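How to budget for your first hand-held grippers
By Chelsea Dobson – Jan 10, 2018

Before you ask for quotes, write down what you want people to pick up with the things. I know that sounds too simple, but our first order at Usport was made from a catalog over lunch, and we spent most of June sending parts back.

Step 1. Settle how many you need. We run 3 stations, so we bought 5 grippers: one per station and two on the shelf. If money is tight, buy one spare and put the other on next year's list.

Step 2. Split the price into tool and wear parts. Ask the seller for the finger pads as a separate line, with the screws. Pads get scuffed and stained long before anything else needs replacing, and you'll be happier swapping a pair than fighting over a repair bill. Our yearly allowance is 22 pairs, which Edin Golob in purchasing thought was silly until he saw the drawer.

Step 3. Don't forget the table. You want a steady top with plenty of open space, and a plain wood one will do nicely. Please don't let anyone talk you into a fancy bench in the first year!

Step 4. Set aside a cushion. We hold back $1,000 for shipping, odd screws and the cable somebody steps on – it has never come back untouched.

Step 5. Borrow before you buy. Givport lent us a pair for a week, and Agathe Le Goff had everyone in the office try them, including the ones with small hands (very useful, as the grip was too wide for two of us).

When you compare quotes, lay them side by side and check that each one covers the same pads, the same spares and the same delivery date.
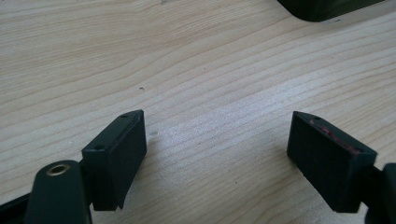
Then add the sales tax, and send the whole sheet to whoever signs for it.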